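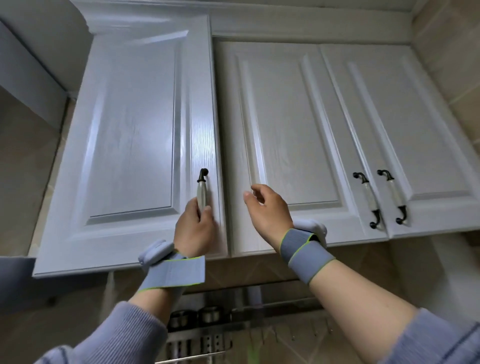

What the older fitters at Keltham wanted to know, when the second line went in, was who would be hanging doors in four years. One of them put it to me by the coffee machine at 6 in the morning, and I didn't have a good answer for him. I still don't, but I have been at the plant through the whole changeover and I want to write down what has changed so far.

We make kitchen cabinets, mostly painted, mostly white. Until last June the doors were drilled, fitted with hinges and checked by people at benches. Now the drilling and the hinges are done on a Katatik cell, and a Sinico machine does the sanding between coats. The doors come off the end on a cart with a barcode. My old bench is still there. We keep tape and spare gloves on it.

The cell is good at what it does. It did 764 doors in its best shift, and the holes were where they should be. By hand we never got near that. My shoulders are better too. Lifting tall pantry doors onto a jig all day is hard on you, and I don't miss it.

What I do now is split between watching the cell and going out to finished kitchens. The site visits are the part I like. Somebody has to open and close every door, look at the gaps, feel whether a hinge drags, and check that the handles are tight. Curved handles are the worst for this because they work loose and you don't see it. You have to get hold of them. The tall doors need more attention than the small ones, and paired doors need to be set against each other, so you adjust one and then go back to the first.

The pay is a little higher. The hours are less regular. Three people from my old row moved to the Rodrigues warehouse across the road and two took the maintenance training. The training is 123 hours, half of it on your own time, which I thought was wrong and said so at the meeting. They have since moved part of it into the shift.

The thing I notice most is the talk. At the benches you could hold a conversation all day. The cell has a fence around it and a fan that never stops, so you stand on your own and read a screen. New hires don't know any different. They learn the fault codes first and the doors second, and some of them have never set a hinge with a screwdriver. I have asked to take them along on site visits, one at a time. The plant manager is thinking it over.

My pension date is in 2044, so I expect to see another line or two go in before I leave. I have signed up for the next round of training.

We use cookies to improve your experience on this site. By continuing to browse you agree to our use of cookies. Accept | Manage settings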